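A morning at Grosen's open day, and what the grippers are doing to people's jobs
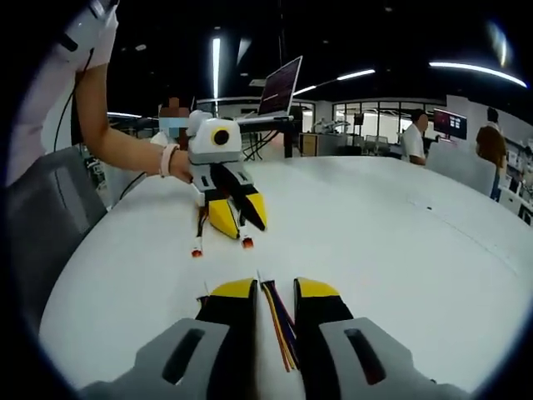

One of the other visitors, a bloke on the same shuttle as me, reckoned the whole thing was just a slower way of putting packers out of work. He said so before we'd even got our name tags on, and a woman behind us told him to wait and hear what the packers thought. Fair enough, I figured, so that's more or less how I spent my morning.

I'd signed up for the Grosen open day on 2nd October mainly out of nosiness. I did a few years on a packing line after school and I still fold cardboard boxes faster than anyone in my family, so when I heard they were teaching machines to do that sort of thing I wanted a look. There were 30 of us, split into two groups. Mine got the upstairs lab first and the Dogbe packing hall after morning tea (good scones, weak coffee).

The lab is a big open room with a dark ceiling and plenty of strip lights, and it felt more like a shared office than anything I'd call a factory. White tables, grey chairs, laptops going, people moving between desks. The work is mostly done standing up. You hold a gripper in your hand, a chunky thing with two yellow-tipped fingers and a camera looking down at whatever you're picking up, and you do an ordinary job with it. Pick up the lid, put the lid on, do it again. The recordings go into the software they call Asine, which learns the movement and later runs it on an arm.

I got a turn! It's harder than it looks. My first go at picking up a small carton I squeezed far too early and it shot off across the table, and my second was so slow that the person showing me started laughing (kindly). By the fifth or sixth I'd stopped thinking about my hand and started thinking about the carton, and apparently that's when the recordings get useful. A good day for one operator is 200 clean recordings. I asked what counts as clean and got a long answer about hesitating, which I only half followed.

What I hadn't expected was who does this job. A lot of the operators came up from the packing hall. They put their hands up for it last February, did a few weeks of training and now split their time between upstairs and down. One of them told me her shoulders had stopped aching for the first time in years. Another said he missed the noise and the radio, and that upstairs everyone's a bit too polite. He also said, and I've been chewing on this since, that it feels odd to be good at something and spend your day handing it over. He wasn't bitter about it. He'd just like it written down somewhere that the knack was his.

The pay question came up in our group and the answer was a bit mushy, to be fair. Operators get a loading while they're upstairs and lose it when they go back down. Several people in the hall thought that was wrong and said so in front of the guides, who didn't try to hush them, so good on everyone there.

Downstairs, the Dogbe hall has two lines with arms on them and the rest still run by hand. The arms do the lids and the stacking. People do the checking, the odd shapes and anything squashy – there's a bread product called Zusuna that has defeated every arm they've tried, and the packers are quite proud of it. The board at the end of line two had 1,467 trays up for the shift so far, and the fella minding it told me he'd rather have that number than his old back.

He did say the pace has changed, though. When you packed by hand, you and your mate set the speed. Now the arm does, and if you want to stop for a chat you've got to press a button and a light comes on. It sounds minor, but three separate people brought it up with me. They've asked for a slower setting for the last hour of the shift and so far they've got it on one line.

The bloke from the shuttle ended up talking to the line two crew for so long he missed the gift bags. He still thinks there'll be fewer packers in the end, and the guide didn't promise him otherwise. Staff numbers in the hall have stayed at 50, she said, but a couple of people who retired weren't replaced.

If you want to go, they run another open day in the new year and bookings are through the front desk. Wear closed shoes or they won't let you into the hall, and ask for the upstairs group first, before the operators knock off for lunch.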